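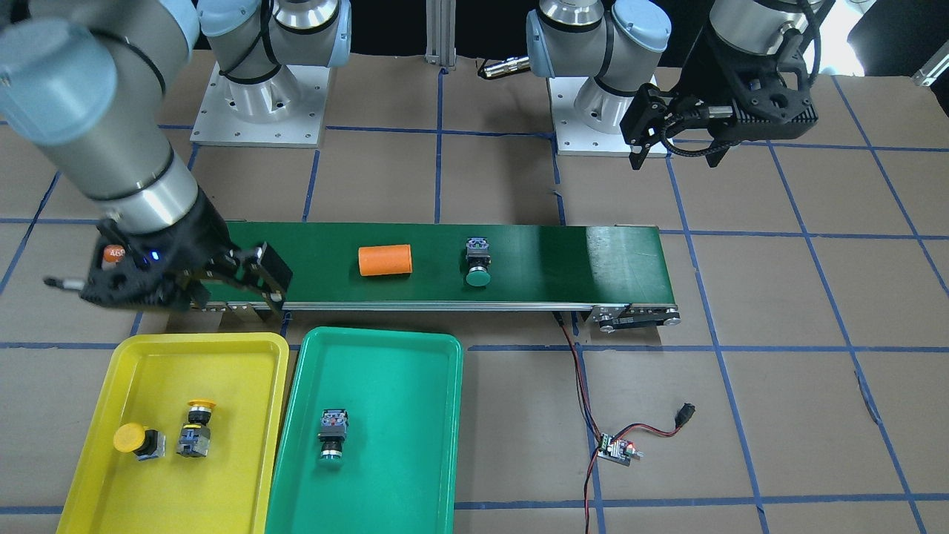
Trekadell parts reuse, second progress report

Prepared for the Gundo fund by Malou Thoroddsen, project lead, Gradley
Period covered: start of the project's second stage through the end of January

1. Where we are

The sorting table is set up and in use. The work surface is covered in brown paper and marked out with blue tape in large rectangles. The green belt runs across the middle of the table, and the yellow tray and the green tray stand in front of it. This is the layout described in the second-stage plan, with one change, explained in section 3.

The stage has three tasks: take in used control parts from local workshops, sort them into parts that can be used again and parts that cannot, and get the usable ones back out to schools and repair shops. Intake and sorting are on schedule. Sending parts out is behind.

2. Intake and sorting

We took in 1,587 parts during the period. Most came out of old control cabinets: push buttons, switches, indicator lamps, terminal blocks and a good many odds and ends that arrived mixed in the same crates. Push buttons remain the largest group. They are also the easiest to reuse, and repair shops ask for them more than anything else on the list.

Parts that pass inspection go in the green tray. Parts that need a second look go in the yellow one. Scrap goes straight into a bin under the bench and never onto the tape grid. At the end of a shift both trays are emptied, and whatever was in the yellow tray gets checked again by someone who did not sort it the first time. Vilho Partanen has done most of these second checks.

Of the parts taken in, 190 were set aside for a second look. After rechecking, 104 of those were passed as usable and the rest were scrapped. The main reasons for scrapping were cracked caps, worn contacts and missing mounting rings. A push button with a missing ring could be saved if we had spare rings in the right size. Pilar Ledesma is asking two suppliers in Lund for prices.

3. Changes to the table

The first plan called for a bare table with outlines drawn directly on it. We tried this for a short time and gave it up. The lines rubbed off, and small dark parts were hard to pick out against the surface. Brown paper with tape has worked better. The paper is changed when it gets torn or greasy, and the tape is laid again from a cardboard template. The whole job takes less than an hour.

The tape shows where things belong. Before it was put down, trays drifted along the table during the day and parts ended up in the wrong one.

We have also agreed on how parts should be placed on the belt. Buttons with a flat base are stood upright with the cap facing forward, so the color can be read at once. Round items that will not stand are laid on their sides with a gap on both sides of them. Mixed loads are fine as long as the gaps are kept. Crowding was the most common cause of mistakes early in the period.

4. Sending parts out

We planned to have 12 places receiving parts by now. We have 8. Six are repair shops and two are schools. Halfdan Dalsgaard has visited four more schools, and all of them want parts, but they need a written list of what is in each box before they can accept it. We had been sending boxes marked only "buttons" or "switches." A packing list with type, color and number is now included in every box, and we expect to add the four schools in the coming period.

Storage is tight. Sorted parts are kept on two shelves by the door and the lower one is full. Vibeke Steinarsdóttir has found a third shelf unit that fits the space. It comes out of the existing equipment budget.

5. Spending

Spending is within budget on all lines except packing materials. That line is overspent because we bought stronger boxes after some of the first ones split at the bottom. We ask to cover the difference from the transport line, where we have spent less than planned. No increase in the total grant is requested.

6. Next period

Finish the agreement with the four schools.
Buy mounting rings, if the price is reasonable.
Put up the third shelf unit and label all shelves the same way.
Write down the sorting rules on one page and fix it to the wall by the table. At present new people learn them by standing next to Vilho.
Decide whether to keep taking terminal blocks. They take up a lot of room and only one shop has asked for them.

Questions about this report can be sent to Malou Thoroddsen at the Gradley office. The intake sheets and the packing lists are kept there and can be sent on request.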